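Gridcombe Home Forum > Kitchens and Wet Areas
Roll-up rack over one basin: keep it or take it away?

oona_v
Posts: 37
January 17, 2024

Good evening to all. I am responsible for the kitchen island in our shared office in Wovham, and I would like an opinion from people who know more than I do. We have a white benchtop with a double stainless steel sink, and a metal rack lives over the left basin. Half of my colleagues want it to stay there for ever. The other half says we have paid for two basins and are using one.

There is a second matter, the floor. It is grey striped carpet tile and it goes right up to the island.

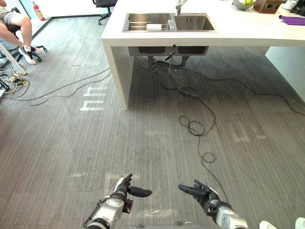 I did not choose the carpet, it was laid before we signed the lease. The underside of the island is open, so the drain pipes can be seen by everyone, and I have asked the landlord for a price to close it with a door. Has somebody here done this?

Kind regards,
Oona Väisänen

benchtop_iggy
Posts: 3,036

Leave the pipes open. I've fixed enough leaks behind nice cupboard doors to have strong feelings on this. With it open you spot the drip the same morning. And carpet tile is fine, you pull up the one that got soaked and drop in a spare. Ask the landlord for a box of spares and forget the door.

The rack I would get rid of. Wash, dry with a tea towel, put away.

stetsiuk
Posts: 20

I don't agree about the tea towel, sorry. In a shared kitchen it becomes grey after two days and then people dry their cups on it anyway. Keep the rack.

oona_v

Thank you both. I have read your answers to my colleagues and the discussion became rather lively! For the moment I have written a small set of rules to hang on the wall. Please correct me if something is foolish.

1. Cups lie on the rack over the left basin, on the side. Do not put them straight on the bottom of the sink. 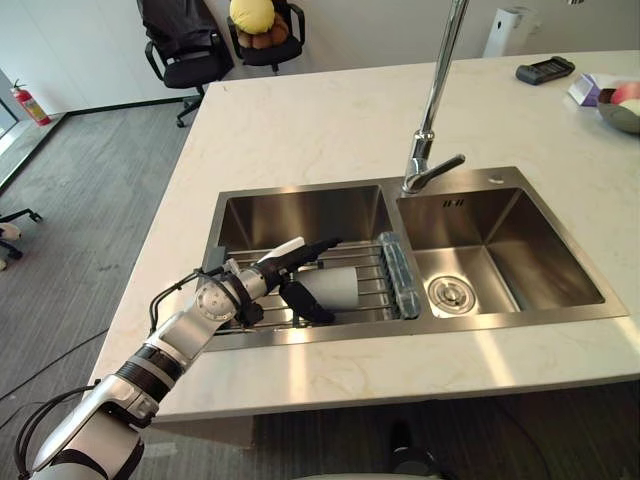
2. The right basin stays free for washing. Please do not leave anything to soak in it.

3. The sponge goes back to its place beside the divider.

4. At the end of the day the rack is rolled up and wiped, also between the bars.

5. Fruit bowls belong at the far end of the bench, away from the tap.

benchtop_iggy

Rule 4 will last until February. Otherwise not bad. I'd put cups fully upside down though, on their side they roll when someone bumps the bench.

stetsiuk

On the side the air goes in. Upside down they keep steam inside, if they were washed hot. But I admit they roll.

pulter_k

Has anyone got a good method for water marks on brushed steel? I paid $79 for a cleaning kit and it left streaks worse than before.

oona_v

I use warm water with a little vinegar and a soft cloth, always along the brushing and never across it. Then a dry cloth immediately. It takes nearly 20 minutes if I do it properly, so I do not do it properly very often.
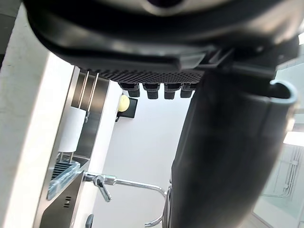 Brushed steel beside the white wall.

pulter_k

Along the grain, okay. I was going in circles. Will try on the weekend.

benchtop_iggy

Circles is your streaks right there. Oona, what did the landlord say about the door?

oona_v

He has not answered yet. I asked him for the spare tiles in the same letter, so you have convinced me of one half. About the cups I remain with stetsiuk.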